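Search this site Type and press enter

Stollillow Shared Workshop: call for participants, evening furniture repair course in Deldale

By the course team, April 2021

Reading time: 3 minutes

We are looking for people who live in or near Deldale and want to learn how to repair furniture at home. The course begins in November and it is meant for complete beginners. If you have a chair which moves when you sit on it, or a table with a bad ring from a cup, you are the person we have in mind.

The course is paid for by a grant of £2,000 from the Figueiredo fund, so the places are free. We ask only that you come to all the evenings, as the work of one evening continues on the next. There is a waiting list and it is a pity when a bench stays without a person.

The first part is about surfaces. We will learn to read the grain, to sand along it and to choose between oil, wax and varnish.

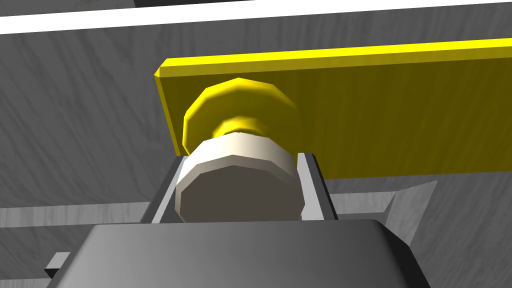 Grain in grey, with a yellow plate.

After the surfaces we come to the joints. Most old chairs fail at the same places, where the leg meets the seat rail, and people often put in a screw, which makes the wood split later. We will show how to open a joint with patience, clean away the old glue and close it again under a clamp. You will do this first on practice pieces and afterwards on your own furniture.

What you should bring: one small piece of furniture that you can carry alone, old clothes, and closed shoes. Please do not bring pieces with woodworm. We also cannot accept anything with fabric or springs, for this needs another course and another teacher.
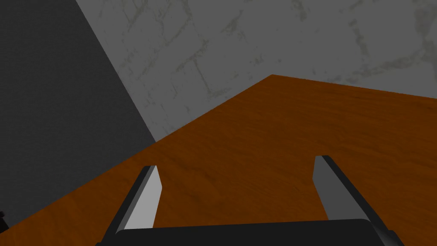 Tools and glue are provided. We use the Akasum hand tool sets that belong to the workshop, and they stay in the building at the end of the evening. If you prefer to work with your own plane or chisels you are welcome, but please write your name on them.

You do not need good English to take part. Several of us learned it as adults and we speak slowly. Please tell us in the application if you need a step-free entrance or a lower bench. 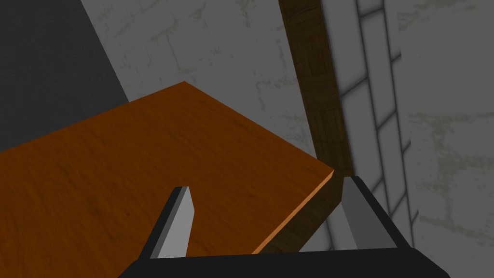
Ines asked us whether one can apply together with a friend and share one bench. Yes, this is possible, but each person must send a separate application, and you should both write the name of the other in it.

How to apply: write us a letter or an e-mail of no more than 250 words. Tell us which piece you want to repair, what is wrong with it, and what you have tried already. A photo is helpful but it is not necessary. We do not choose by skill. We try to have a mixture of ages and of different kinds of repair, so that people can also learn from the neighbour's bench.

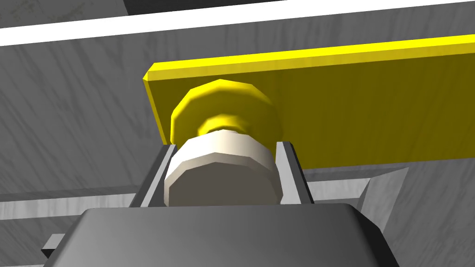 There are 30 places, divided into 3 groups. When you apply, please say if an early or a late evening is better for you. We answer every letter, also when we cannot offer a place, and those applications are kept for the next course unless you ask us to remove them.

Applications can be left in the letter box of the Stollillow workshop or handed in at the front desk.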